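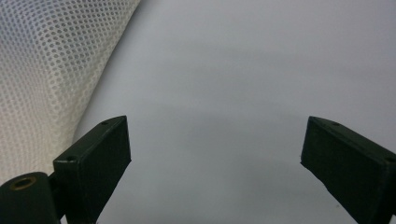 Pacita Salazar wrote to us after her first term that she had expected to learn how to bake a loaf of bread and had come away with a whole new set of neighbors, and we have kept her letter pinned up beside the ovens ever since. It makes us smile every time we walk past it (usually carrying something hot).

Flelteo is a small baking school on the hill side of Mikberg. We started with one secondhand deck oven and a long table that Siebe Van Acker talked his uncle out of, and for the first winter our students were mostly friends who felt sorry for us! Siebe still teaches the rye and sourdough classes, and Urmas Ots looks after pastry, which he came to after many years of cooking on ferries. He will tell you about the ferries if you let him, and we think you should.

Our evening course runs for 6 weeks, with no more than 8 people in a group, so that everybody gets their hands in the dough and there is always a teacher close by when it starts sticking to the bench. You don't need any experience at all. Bring an apron, a box to take your bread home in, and a pair of shoes you don't mind getting floury. We have the rest, and there's coffee on from the moment the door opens.

In April we open the yard and fire up the outdoor oven for pizza and flatbreads, and families are very welcome then, grandparents and babies included. Children over 8 can also join the Saturday-style short classes we hold during school vacations, as long as a grown-up stays with them.

We buy our flour from the Owino mill just down the valley, and what we bake in class and can't eat goes to the supper kitchen on the next street. If you would like to visit before you sign up, come by at 18 Mill Lane while a class is on and ask for Urmas. He'll find you a stool and very likely a bun.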